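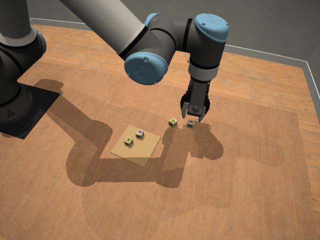

# Oil finish on a wood table still tacky, do I strip it or wait?

**tallpine**
Posted 7/5/24 in Furniture and Finishes

I have a solid wood work table that I bought secondhand in Prambridge. The top was dry and gray with a few glass rings, so I sanded it back to bare wood and put on Plirnon hardening oil. I have used oil before on cutting boards but never on anything this big.

What I did:

- sanded with 80, then 120, then stopped
- vacuumed and wiped with a damp rag, let it dry overnight
- brushed on a heavy coat of oil and left it
- second heavy coat the next morning

The can says 168 hours to full cure. I am well past that and the surface is still tacky. Paper sticks to it if I leave a book on top. It is worse near the middle and there are some shiny patches toward one end. The underside, where I only put one thin coat, is fine.

The table is in a basement room with one small window. It is cool down there. I don't have a humidity meter.

A refinishing shop quoted me $200 to strip it and start over, and I would like to avoid that. Can I fix this without going back to bare wood? Would a coat of wax over the top stop it from being sticky? I already have a tin of Sindik paste wax.

---

**Brushload**

Did you wipe off the extra? You have to wipe it off. Leave it alone for another month and it will probably harden up. Mine did.

---

**corner_clamp**

Don't wax it yet. Wax over soft oil seals the problem in, and then you have two things to remove.

You didn't mention wiping back the excess, and two heavy coats left to stand would give exactly what you describe. Oil that sits on top of the wood skins over and stays gummy underneath. The shiny patches are where it is thickest. A cool basement slows it down more, but your underside cured in the same room, so I would not blame the room first.

You do not need to strip it. What has worked for me on two tables and a bench:

1. Open the window and run a fan in the room for a day. If you can get the table somewhere warmer, do that.
2. Wet a gray non-woven pad with mineral spirits and scrub a small area along the grain. The gummy layer should loosen.
3. Wipe with clean cotton rags right away. Change rags often. You will use more than you expect.
4. Do the whole top this way, then let it sit two days.
5. If it feels dry, put on one thin coat of the same oil. Wait 20 minutes, then wipe until a clean rag comes away nearly dry.

If some spots are still soft after step 4, scrape those with a card scraper held low. Sandpaper will just clog.

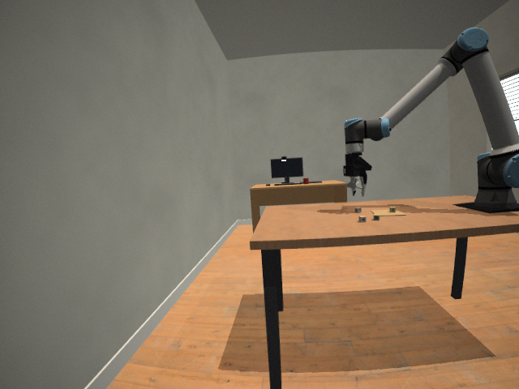
*Wood top with visible grain and a thick front edge. Do the edges as well as the top.*

End grain drinks more oil than the face, so go back to the ends after the first wipe and see if they look dull.

Lay the used rags flat outside to dry before you throw them out. Oily rags in a pile can heat up and catch fire. The same goes for the pad.

Your 120 grit is fine for a work table. I go to 180 on a dining table.

---

**tallpine**

Thanks. I did not wipe either coat. I thought it would soak in. Kong Hardware has the pads and a quart of mineral spirits, so I will try one end first and post back.

---

**corner_clamp**

One end first is a good plan. Wear gloves. Once the last coat has had its full cure time you can use the Sindik if you want, but it will show rings sooner than the oil does by itself.

*93 people found this thread helpful.*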